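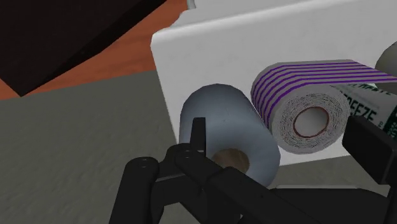

Re: [torstead-users] Roll stock length drifts after core change

4 December 2024

> We switched to the Custik cores in July and the length counter on
> the Torstead rewinder now reads short on every job. Set length is
> 200 m. Outer diameter at the stop looks right. Do I need to
> recalibrate the encoder, or is this a parameter?

It is a parameter. The controller derives length from outer diameter, core diameter and caliper, and the core value is stored per recipe. Changing the cores does not update it.

Measure the core's outside diameter with calipers at both ends, average the 2 readings, and enter the result under Core OD. Save the recipe before you leave the page or the old value comes back.

If the count is still short, check caliper next. Prenus stock varies between lots, and an error there grows with the length of the web. The Hashemi manual lists this under tension setup, where few people look.

Leave the encoder alone. It only feeds the speed display in this mode.

Please post firmware version and recipe dump if the error remains.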